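Handheld grippers vs. remote control for cloth tasks

Clernelham Automation Boards > Teaching by Demonstration

sleevejam
Posted 7/9/25
We have to teach a two-arm cell to fold T-shirts. So far everything has been recorded over remote control with the Gisari leader arms. An operator gets through 15 usable folds an hour, and the motion is jerky wherever the cloth has to be regrasped. I'm thinking of switching to handheld grippers and recording the hands directly. Has anyone made that switch and regretted it?

torque_ledger
Made it in February, no regrets on cloth. With leader arms the operator waits on the follower, and the fabric slides out of the jaws in the meantime. By hand you feel the pull and correct for it. Start on a bed or another wide flat surface so the reach never runs out, and take one pinch near each lower corner of the shirt.
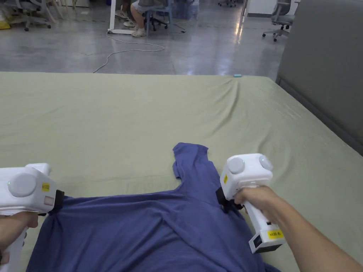 Do both grippers have to close at the same moment?
They can close one after the other, provided both streams share one clock. We log jaw width and pose on the same timestamp and let the policy learn the order.

Ndlovu_rig
Disagree with the general advice. Handheld data looks clean because a person's wrist can do things the arm can't. We replayed a set on our Cornberg arms, and a lot of the episodes hit a joint limit during the turn of the sleeve. Remote control is slow, but every recorded motion is one the robot has already made.

torque_ledger
Did you filter before replay? We run inverse kinematics on every episode the same evening and drop whatever fails. The loss is small once people learn to keep their elbows low.

Ndlovu_rig
We filtered afterward. My objection is that the filter throws out the hard grasps first, and then the policy never sees them.

sleevejam
How many episodes are we talking about before the fold is any good?

torque_ledger
2000 for one shirt type, spread over 6 people. Below that ours got the first fold and then lost the hem. Vary how rumpled the shirt is at the start. If every episode begins with it smoothed out, the policy stalls at the first wrinkle.

hemline_b
Check jaw calibration too. Ours drifted 5 mm over a week and the policy began closing beside the fabric. We now do a full open and close at the start of each episode.

Ndlovu_rig
Agree on calibration. I would still record a small remote control set on the real arms and mix it in.

sleevejam
Mixing is probably where I'll end up. Will record one shirt type by hand first, run the reach check, and post the reject rate in this thread.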